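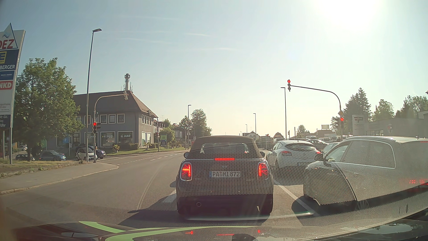
saltbush_kel
14 replies · 3 shares

Anyone replaced a soft top themselves? Mine's gone along the rear window seam, lets in a dribble every time it buckets down. Plesari want more than 152 for the fabric glue kit alone, full hood is silly money. Car's only a runabout.

dunnydoor
Don't glue it. Did mine in January, lasted 2 car washes. Get it restitched by a proper trimmer.

mozzie_bite
Disagree. Glue is fine if you clean the old stuff off first, most people dont. Metho, rag, let it dry overnight with the top UP. Mine's still holding.

dunnydoor
Holding in a garage maybe. Try it parked in the sun all arvo.

saltbush_kel
It lives on the street so yeah – sun all day. Who does the stitching, ballpark?

hatchback_harry
Giltcombe did mine for 200, included reproofing. Bit slow, rang them twice. Good colour match on the thread tho.

mozzie_bite
200 for a seam?? Pandano sell the reproofer for 20 and you brush it on yourself. Easy job.

hatchback_harry
Reproofer won't fix a split seam mate. Differnt problem.

mozzie_bite
Didn't say it would. Said dont pay someone to brush it on.

dunnydoor
Check your drain holes too before spending anything. Blocked ones look just like a seam leak, carpet soaked behind the seats.

saltbush_kel
Hadn't thought of that. Will poke a bit of whipper snipper line down them tonight, then ring Giltcombe.

Like (6) · Share (3)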